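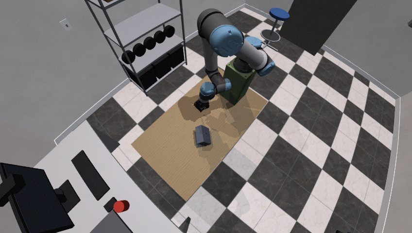
Ticket 427: Peg insert cell, arm starts down before release check passes
Project: Cerley
Component: motion rules, simulated cell
Priority: medium
Assigned to: Karlijn Maes
Status: open, waiting on review

Reported problem
On Tuesday's batch the Navix supervisor logged 2 rule violations in 235 runs. Both were against the approach rule in our cell standard: no downward move over the block until the gripper state has been read and matches the step. In both runs the descent command went out first and the gripper state came back after it.

Expected
The step waits at hover height. Gripper state is read. If it matches, the descent is allowed. If it doesn't match, the arm stays where it is and the run is flagged.

What was checked
Rule file. It is the current version, same as the one on the Meijer cell. No local edits.

Clock. The supervisor and the simulator agree. This is not a logging order problem.

Hover height. Set to 65 mm in the cell config, which meets the standard. I stepped through a carry by hand and stopped it with the stick held over the table and its lower end clear of the wood.

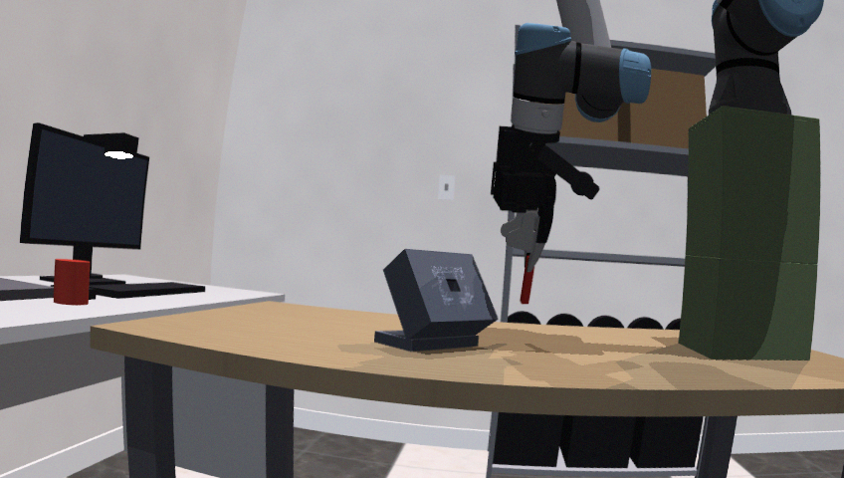
With the run stopped there, the state read came back as "holding" and the descent was allowed, as it should be. Repeated with the read delayed on purpose. The descent went out anyway. So the wait is being skipped when the read is slow, and the supervisor only notices afterward.

Cause
The step has a timeout on the gripper read. On timeout it falls through to the next line, and that line is the descent. The standard says a missing reading counts as a failed reading. Whoever wrote the step (me, in March) treated it as a pass.

Change made
Timeout now ends the step with a fault. Retry is manual only. The same pattern was in the retreat step, so I fixed it there too.

Retest
1. Delay the read with the stick in the gripper. Arm holds at hover, fault raised. Pass.
2. Normal read with the stick in the gripper. Descent allowed. Pass.
3. Gripper empty over the block, step expects "holding." Arm holds, mismatch flagged. Pass.
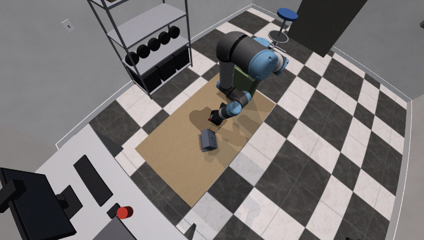

4. Delay the read during retreat. Fault raised, but the message names the wrong step. Logged separately under Wunard, low priority.

Still to do
Full batch rerun overnight. Copy the change to the Meijer cell after review. Add a line to the step template saying that a timeout is a fault.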